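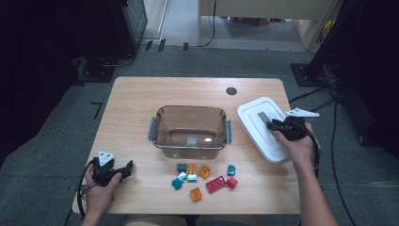

Slower on the closing, Mottram told her over the headset, because the arm would copy the hurry along with everything else.

Etenesh Sisay let her shoulders drop. She had come to Trullorell in May, after the packing plant at Neltow let the night shift go, and she was still learning to move as if someone clumsy were watching. Someone was, in a way. Every bit of what she did with the grippers went into the machine they called Tilahun, and on Friday it would try the job alone.

The job was bricks in a box, then the lid. The bricks were easy. The lid wanted a thumb, and she had no thumb – only two jaws and whatever pressure she could feel through the handle.

"What number is this?" she asked.

"1398."

"And they want?"

"2439."

She pressed the gripper to the white plastic and thought about her mother, who had taught her to fold dough by standing behind her and holding both her wrists. It had taken one afternoon. Her mother hadn't said a word until the end, and then she had said the kitchen was a mess.

"Do you ever talk to it?" Etenesh asked.

Ruth Mottram took a while to answer. "It doesn't record sound."

"I know that."

She started again with an orange brick – slowly this time.

2024-07-17
By Ruth Mottram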